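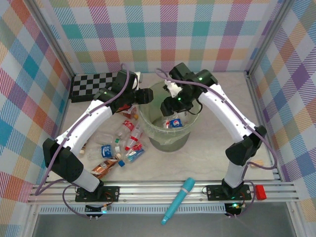 *Beide Arme über der Arbeitsfläche, der rechte Greifer über dem Eimer, links der Flaschenhaufen.*

# Filau: Flaschen in den Eimer, von Hand vorgemacht

Moin! Filau ist mein Datensatz zum Thema Aufräumen mit zwei Armen. Alle Episoden habe ich per Fernsteuerung selbst vorgemacht, also mit zwei Führungsarmen in den Händen, und die beiden Arme auf der Schiene machen nach, was ich tue. Die Aufgabe ist schnell erklärt: Leere Flaschen und Verpackungen liegen links auf einem Haufen und sollen in den Eimer. Klingt öde, ist aber überraschend fummelig (dazu unten mehr) und hat mir ehrlich gesagt den halben März aufgefressen.

Stand: 24. März 2024

## Was drin ist

- 1.493 Episoden, davon 860 mit Übergabe von einem Arm zum anderen
- Bilder mit 30 Hz, Gelenkwinkel und Greiferöffnung im selben Takt
- pro Episode ein kurzer Text mit der Anweisung, auf Deutsch und Englisch
- ein Feld `quality`, in das ich direkt nach der Aufnahme eingetragen habe, wie zufrieden ich war

Die Bilder und die Gelenkdaten liegen in getrennten Ordnern. Wer nur mit den Trajektorien spielen will, muss also nicht alles herunterladen! Zum Einlesen gibt es `clerkent_load.py`, das gehört zu meinem kleinen Werkzeugkasten Clerkent und braucht außer NumPy nicht viel.

## Wie ich aufgenommen habe

Vor jeder Episode schiebe ich den Haufen neu zusammen, mal enger, mal breiter, und drehe ein paar Flaschen um. Gemischt wird bewusst: mit Etikett und ohne, große und kleine, auch mal eine zerknüllte Verpackung dazwischen. Der Eimer bleibt ungefähr in der Mitte, wandert aber immer wieder ein Stück, sonst lernt das Modell bloß eine feste Abwurfstelle auswendig. Mal ist ein Müllbeutel drin, mal keiner.

Dann Fußpedal drücken, vormachen, Fußpedal drücken, fertig. Wenn mir etwas aus dem Greifer rutscht, breche ich nicht ab, ich hebe es wieder auf und mache weiter. Solche Stellen sind im Feld `recovery` markiert, und ich würde sie beim Training drinlassen. Bei meinem ersten Versuch hatte ich sie rausgeworfen, und die Policy stand nach jedem Fehlgriff ratlos in der Gegend herum.
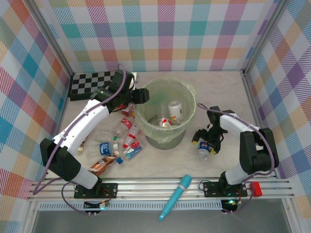
*Eimer mit Beutel: Der rechte Greifer hat eine kleine Pepsi-Flasche zwischen den gelben Fingerspitzen.*

Am schwierigsten finde ich die durchsichtigen Flaschen. Mit buntem Etikett geht es noch, aber klarer Kunststoff auf heller, marmorierter Fläche ist schon für meine Augen eine Zumutung, wenn ich nur über den Monitor steuere. Meine Greifpunkte streuen bei diesen Flaschen deutlich mehr als bei den anderen. Wer Ideen hat: sehr gern her damit!

Der andere Knackpunkt ist der Eimerrand. Ich gehe mit dem Greifer lieber etwas höher drüber und lasse dann los, vor allem wenn ein Beutel eingehängt ist, dessen Rand außen herunterhängt. Bleibt man mit den Fingern daran hängen, zieht man im dümmsten Fall den ganzen Eimer mit. (Frag nicht, wie oft.)

## Laden

 from clerkent_load import Filau
 ds = Filau("pfad/zum/ordner", split="train")
 ep = ds[0]
 print(ep.instruction, ep.quality)

Die Aktionen sind absolute Gelenkwinkel im Bogenmaß, erst links, dann rechts, Greifer jeweils am Ende. Ab Version 2 ist die Reihenfolge fest, in der alten Fassung war sie bei manchen Episoden vertauscht. Falls du die noch herumliegen hast, bitte wegwerfen und neu ziehen.

## Was du damit besser nicht machst

Alles stammt aus einer einzigen Zelle, mit denselben karierten Stoffwänden und einer einzigen Person am Steuer, nämlich mir. Meine Gewohnheiten stecken also überall drin: Ich fange fast immer vorne am Haufen an und hole gern zu weit aus. Für Aussagen über andere Umgebungen taugt der Datensatz allein nicht, als Zutat in einer größeren Mischung macht er sich aber ganz ordentlich.

Mülltrennung ist übrigens kein Thema, es landet alles im selben Eimer. Etiketten für Materialklassen gibt es deshalb keine, und ich plane auch keine.

## Lizenz

CC BY 4.0. Wenn du etwas damit baust, schreib mir gern eine kurze Nachricht, ich freue mich wirklich über jedes Video!

Verwandte Einträge
Clerkent: Werkzeuge zum Laden und Zuschneiden
Predoston: Stoffe falten mit zwei Armen
Zariņš: Führungsarme kalibrieren, Schritt für Schritt
Filau: Änderungsliste

Kontakt | © 2024 Filau | Nach oben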